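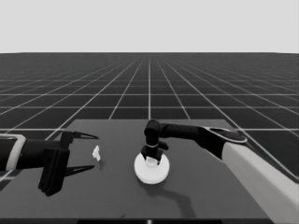

Brasgate library opens its repair room two evenings more

The public library in Brasgate will keep its repair room open on two more evenings each week from April, after many residents asked for hours when they are not at work. Until now the room, on the ground floor behind the children's books, was open only in the mornings.

The room started last autumn as a small trial. People can bring lamps, radios, chairs, bags and other things from the house, and repair them at a bench with tools that belong to the library. Staff do not do the repair, but on most days a person with experience is present and can give advice. There is no charge for the bench. For glue, screws, wire and similar materials, visitors pay what the library paid.

According to the library, 238 objects were brought in during the first winter and 114 of them went home in working order. Others were taken for spare parts or are still waiting on the shelf for a part which must be ordered. The most frequent problem was a broken cable near the plug. Chairs with a weak leg came second, and after them music players with a tired battery.

The town council has given 3000 pounds for the new hours. The larger part of this money will pay for heating and for a member of staff in the evening, and the rest will be used for a second bench, a better lamp and a set of small screwdrivers. The old set has lost several pieces, and the library asks politely that visitors look in their pockets and boxes at home.

In the evening the room will be open from half past five until nine. The last repair can begin at eight, so that there is time to clean the bench before closing. A place can be reserved at the main desk or by telephone. It is also possible to come without reservation, but in the first weeks there may be a queue. Children under 12 must come with an adult.

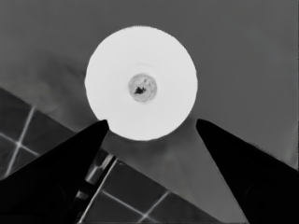
The library will also lend out some of its tools, which was the second wish of the residents. A borrower needs a normal library card and can keep a tool for 17 days, one time longer if no other person has asked for it. The list at the desk includes clamps, a hand drill, two sewing machines and a soldering iron. Small parts are not on the list, but visitors may look through the boxes of buttons, caps and knobs that were saved from old objects. For those who search for a replacement, the library advises to bring the broken piece or a clear picture of it. A round white disc with a smaller circle near the middle, for example, can be the lid of many different things, and from words alone it is difficult to find the right one. It helps also to write down the width.

Not everything is accepted. Microwave ovens, gas heaters and anything with a petrol motor must stay outside, and large furniture does not pass through the door. Clothes are welcome if they are washed. Visitors who want to repair a bicycle are sent to the workshop in Drestden, where there is a stand and more space. The bus to Drestden stops in front of the library and takes bicycles outside the busy hours.

A similar room has existed for some years in Trindade, and the Brasgate library has taken over several of its rules — among them the rule that each visitor brings only one object at a time. In Trindade this has made the waiting shorter. The library there has also sent a box of spare plugs and fuses as a present for the new hours.

On the first evening there will be tea, and a short lesson on how to change a plug safely. The lesson begins at six and will be repeated at seven. It is free, but there are only ten chairs in the room, so those who wish to sit should arrive early. The entrance in the evening is by the side door in the yard, as the main door closes at six.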